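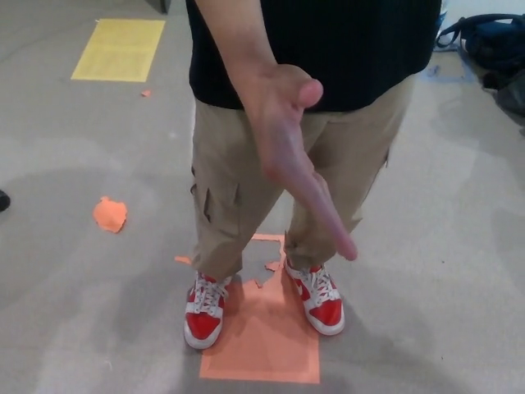 A torn orange floor sheet, with a person in red and white sneakers standing on it and pointing down.

Home | News | Workplace | Interviews | Contact

Last updated in August

Ji-hoon Byun spends most of his working day looking at floors. He writes the site rules for Flesuneck, which runs training for companies that are putting mobile robots into buildings where people also walk, and he says the floor is where most of those companies get careless.

"They'll send me a very good document about the emergency stop," he says. "Then I ask what the marks on the floor mean, and I get three different answers from three people."

The rule he argues for hardest is a short one. A floor sign made of paper is temporary, and it has to have an end time. At the sites he looks after, paper can stay down for one shift. After that it comes up, or it is replaced with something fixed to the floor at all of its edges.

"Paper is fine for trying out a layout," he says. "You can move it in a minute. I don't want people to stop using it. I want them to stop leaving it there until it's in pieces."

A torn sheet causes two problems, in his view. The first is slipping, which every safety manager already knows about. The second is that color often carries meaning at these sites. Under the Flesuneck rules orange marks a place where a person may stand while a robot is moving, and yellow marks a place where the robot may stop and wait. A loose scrap of either color is a mark that no one decided to make.

"If a piece of orange ends up a few feet away, is that a standing place? Of course it isn't. But a new person on their first morning doesn't know that."

Byun came to the job from Prumatik, where he worked on warehouse carts. The site manual there had 1,646 lines when he started and 2,309 when he left. He was asked to shorten it and got it down to 2,301.

"Eight lines," he says. "I was proud of those eight lines for a while. Then I watched people work and saw that they weren't reading any of it."

His current rules fit on two printed pages. They are checked by walking the floor for 20 minutes before the first robot is switched on, and again after lunch. The person doing the walk has to point at each mark and say out loud what it is for. Byun borrowed the habit from an earlier job and admits that some trainees feel silly doing it.

"Pointing slows you down enough to look," he says. "If you can't say what the mark is for, it comes up. You don't leave it there and ask later."

Bags are the other regular argument. The two pages say that personal items go on a hook or a shelf, outside the area where the robot travels. Straps are listed by name – they get caught in wheels, and low sensors can miss them.

Not every customer agrees with him. Orbán, a parts supplier, wanted to keep its paper signs for a month at a time, and Usturent asked for the second walk to be dropped. Byun gave way on neither, though he did let Usturent move its walk to 2 p.m.

He is now rewriting the section on who can put a mark down. At present anyone on shift can do it, and he thinks that should be one named person.

"I'll probably get complaints," he says. "I'd still like to know who to call when I find a mark I can't explain."

Shares: 20 | Comments: 8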